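October 28, 2021

The planter task has been broken since the start of the month and I finally know why, so I'm writing it down before I forget the order things happened in.

For anyone who hasn't read the earlier posts: I'm training a two-finger gripper in simulation to tidy a cluttered table. The project is called Fustley, and it has plants, crockery and a wooden table in it. One of the tasks is to take hold of the white planter by its wall and move it a short way across the top without tipping it.

I ran the full batch of 1,000 attempts overnight and the log gave me 397 failures. The previous batch had been far better than that, and I hadn't touched the policy. I had only changed the scene. Ivar, which is what I call the script that sorts failures into types, put nearly all of them under "dropped object". That sent me off in the wrong direction for several days.

I assumed friction. I raised it on the finger pads, then on the planter, then on both. The number of drops went up and down a bit and never really moved. I tried a slower close. I tried a harder close, and that was worse, because now the planter would sometimes shoot off sideways. I doubled the batch to 2,000 in case I was chasing noise, and I wasn't. The failure rate was the same.

Then I did what I should have done on the first day and stepped through failed attempts by hand, with the wrist view open, one step at a time.

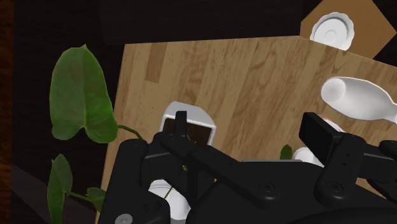 What I noticed after a dozen of these was that the gripper often stopped well before the force reading said it should. The controller thought it had hold of something. It lifted, the planter stayed where it was or slid a little, and Ivar saw an object that was supposed to be in the air and wasn't. So it got called a drop. Nothing had been gripped in the first place.

The false contact came from the leaves. When I rebuilt the scene I brought in new plants from the Huketano pack, and the importer gives every mesh a collision shape by default. For a mug that's fine. For a leaf on a long thin stem it wraps the whole lot in one solid hull, so there was an invisible lump of plant filling the space between the leaf and the pot. The fingers were closing on that. On screen you see a finger stop in mid-air for no reason, and with the arm in the way of half the view it's easy to miss.

I turned on the collision overlay and there it was. Some of the hulls were bigger than the pots.

Vlasta Ivanov had asked me about this two weeks ago, in fairness. She wanted to know if I'd checked the collision shapes after the import and I said yes. I had checked the crockery.

The fix was dull. Stems and leaves now have no collision at all, and the pots keep theirs. I also changed the contact check so that it wants both pads touching the same named object before it reports a grip. I took that idea from the Radulović controller, which has done it that way for ages. My old check was happy with any contact on either side.

I've reclassified the old logs too. Of the drops recorded in October, 1,088 were this fault and should be ignored if you've been comparing numbers with mine. I've put a note in the results folder.

There's a cost to it. The gripper can now pass straight through a leaf as if it wasn't there, and I wouldn't want to move that policy onto a real arm near a real plant. It would learn to crush everything on the way to the pot. I think the proper answer is soft bodies for the larger leaves, but they're slow and I've not got them stable yet.

The next full batch is running now with friction back at the original values.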